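Home | Articles | Workshop | Random page

Plurngate button cell

The Plurngate button cell is a small robot work cell at the Gorkeck workshop, where a single white arm with a two-finger gripper presses push buttons on a table. It was set up by Morag Lennox, and most people who have spent any time at Gorkeck have a soft spot for it — it is a patient sort of machine, and it forgives beginners.

Setting up

The button boxes go in a row on a black cloth, red on the left and the yellow box on the right. The arm is then brought down slowly by hand control until the fingertips are over a cap, and that position is saved. Each button gets 2 saved positions, one above the cap and one at the press.

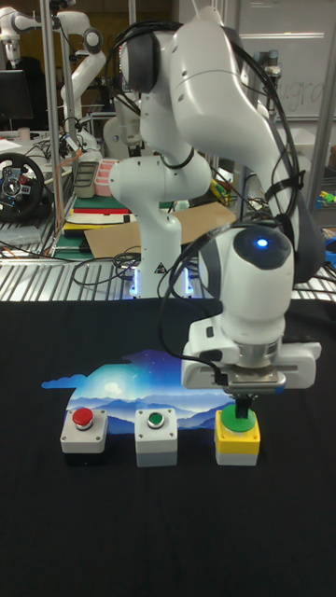
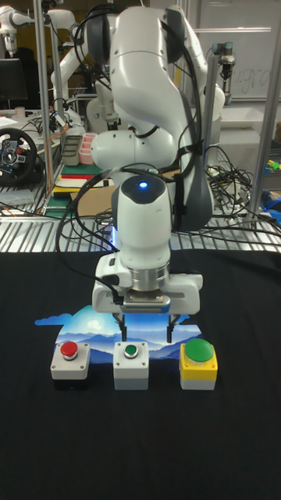
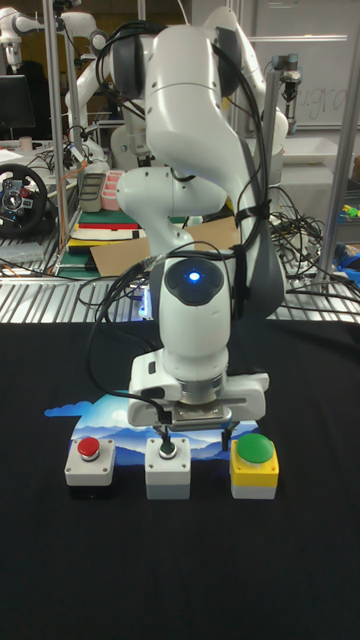

The gripper over the row of boxes, and in the first picture on the green button of the yellow box.

Looking after the cell

The cables want more attention than anything else. Rhona Halliday's notes ask for a check of the ties and the gripper plug every 200 presses, with the arm parked, and for the cloth to be pulled gently flat before the boxes go back. The saved positions are gone over again each November, and whenever a box has been swapped. The press counter stood at 3,893 when this article was last revised.

Print this article | E-mail this article

Comments

Mutiso: Lovely write-up! Do you tape the boxes down?

Prerari: We do on ours, otherwise they creep.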